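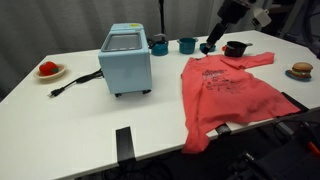 The shirt table, with the toy kitchen still out.

Welcome to the August gallery of the Skunance robotics club! Humaira Sial and Hatice Dursun put this page together (with plenty of opinions from the rest of us), and we're so glad you stopped by. Our summer project is teaching an arm to handle a T-shirt, and we've picked 15 tries to write up so far. 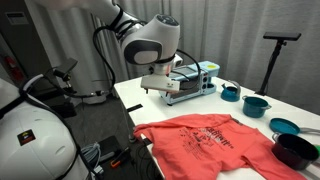
Hatice keeps the notebook, and Humaira would dearly love two more pairs of hands in the fall, so do come and say hello!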